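Search products, spares, guides...
Search

4 min read

Onel 40 Carry Case, hard shell, kids and small adults

Replaces the old Onel 36 which we stopped ordering in October. Same latches, better wheels. In stock at Clescombe, two or three days for Folcombe.

Quick version for people in a rush. Hard shell, zip all round, four spinner wheels, pull handle with two stops. Holds 40 liters. Fits under most bunk beds. Not a ride-on. Please don't let them ride it, we get the handles back bent.

Colors: pink, navy, moss green. Pink sells out first every time. Moss is slower, so if you need one by the weekend and don't care about color, get moss.

What's in the box
Case, two keys on a ring, luggage tag, one mesh divider, spare wheel cap. Stickers are NOT included any more. A lot of people asked. The sticker sheets went separate in the spring and are listed under Extras. They go on the flat of the lid fine, less well over the ribs if you've got the ribbed navy. Wipe the shell with a damp cloth first and let it dry properly.

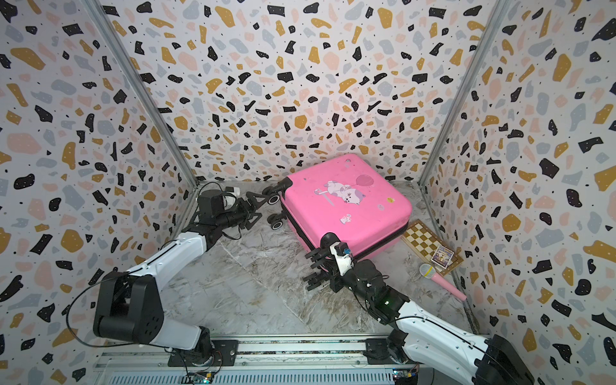
Sizing. Measure what you need to put in it, not the kid. For a week at grandparents the 40 is plenty. Two kids sharing, go up to the Rathore 62, different page. The 40 takes five or six days of clothes for a seven year old plus shoes plus one big soft toy if you squash it. Winter coat goes on the child.

Airlines: we don't print a list, they change it and then we get the emails. Measure the case WITH the wheels and the handle down, check against your ticket. Every return we had last summer for "too big for cabin" was someone measuring without wheels.

Weight empty is on the label inside the lid. Shell flexes a bit when you press the middle, that's normal, it's supposed to give. A stiff shell cracks at the corners. If yours makes a popping noise and springs back, fine. If it stays dented, warm room overnight, open, then push out from inside with your palm. No hairdryers. Mamta Chauhan on the returns desk has seen what hairdryers do.

Lock
Three dials, set to 0-0-0 from the factory. To change: open case, press the little reset button with a pen till it clicks, pick your number, slide the latch once toward the zip. Write the number down somewhere that is not in the case. If you lose it we can't look it up. We can talk you through trying them in order, takes a while, bring tea.

Keys are for the zip pulls only. Part no. for a new pair is 362. Quote that at the counter or in the email, saves us digging.

Wheels
Push fit with one screw, crosshead. Hair and carpet fluff get wound round the axle, pick it out with tweezers every few trips and they'll roll like new. Spare wheels sold in pairs. You don't need to change all four, but do both on the same side or it pulls.

Cleaning: warm water, drop of dish soap, soft cloth. No bleach, no scouring pads, no nail polish remover (it takes the shine right off and leaves a cloudy patch, can't be fixed). Lining unzips halfway, so you can get behind it if something leaks. Shampoo is the usual one. Leave it open to dry a full day befor you put it away.

Storing it. Lying flat, lid up, nothing heavy on top. Standing up on the wheels for months flattens one side of the tire and it'll tick when it rolls. Put the small bag inside the big one if you've got both.
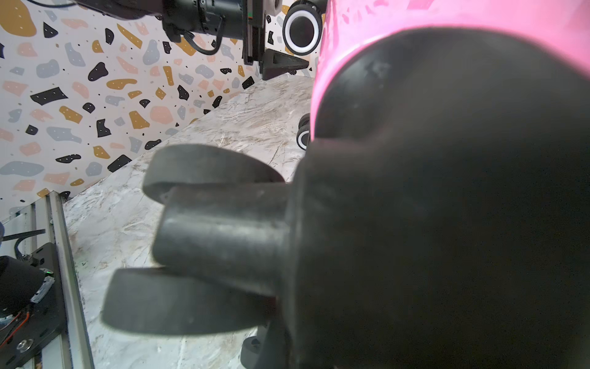
Pink and black, close up.

Price and orders
Prices are on the stock sheet, updated 7/20/22. Trade and school orders of 12 or more, ask for Ekua Wumbei, she does the quote same day if you get in before lunch. Mixed colors OK, in any split. Name printing on the luggage tag is extra and adds a week. Check your spellings, we print exactly what you send.

Warranty: shell and handle two years, wheels and zips one. Keep the reciept or the order email, either is fine. Doesn't cover baggage handlers. For that you need to report it at the airport desk before you leave the building, get the form, then come to us for the repair estimate. Ankit Agarwal writes those up, send him three or four clear photos of the damage and the form number.

Extras that fit this one
Mesh divider, second (one comes with it)
Sticker sheets, cats or planets
Wheel pair, black only
Handle grip sleeve
Rain cover, size S. NOT size M, it drags

Collection from Clescombe, ring the side bell, order ref 1680 and up are on the left hand rack now. Folcombe collect at the front till as before.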